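# How our two-armed robot learns to pick things up

Hi! I'm Mairéad Ní Mhurchú, and I help build a robot in a shared workshop in Stillport. A shared workshop is a place where lots of people use the same tools and the same tables (and sometimes the same cookies). Our robot is called Purves. It doesn't have legs or a head with a face. What it has is two arms, and I think they're the best part anyway!

Let's start with your own arm. Bend your elbow. Now turn your wrist. Each place where your arm bends or twists is called a joint, and a robot arm has joints too. Inside each of ours there's a motor, and a computer tells every motor how far to turn. If one motor turns a tiny bit too much, the hand ends up in the wrong spot - and that's when things get knocked on the floor.

The hand is called a gripper. Ours has just two fingers. Try picking up a sock using only your thumb and one finger, and you'll know how Purves feels.
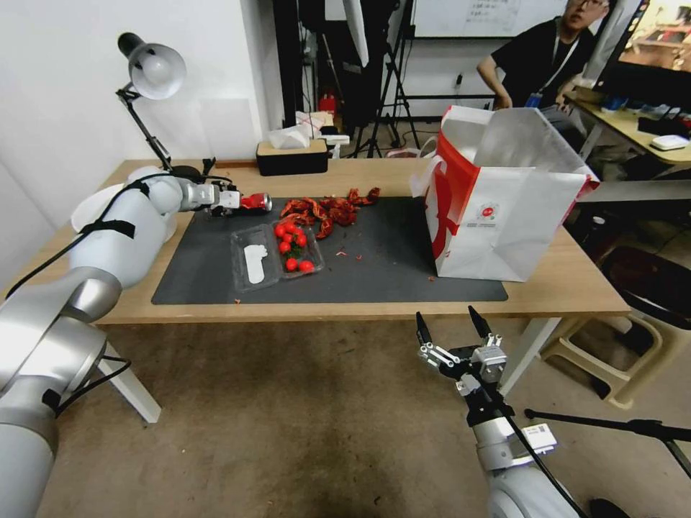 Now, squeezing. You know how hard to hold an egg and how hard to hold a hammer, and you don't even think about it. Purves has to be taught. A soda can is tricky: hold it too lightly and it slips away, hold it too hard and it crumples. Small things like cherry tomatoes are even worse, and I've wiped up plenty of those.

So how does it learn? Practice! My friend Fergal Moynihan and I guide the arms through a job, like putting a can into a bag, and the computer saves every move. Then we do it again, with the can in a new place. We did our first 200 tries over one summer, and by 3rd September we had 3,069 of them saved. My arms were tired too.

Want to try being a robot at home? Ask a friend to close their eyes and give them orders, like "move your hand left" or "close your fingers." See if they can pick up a spoon. You'll need a lot more words than you think - we needed 11 just to get Fergal to touch the table.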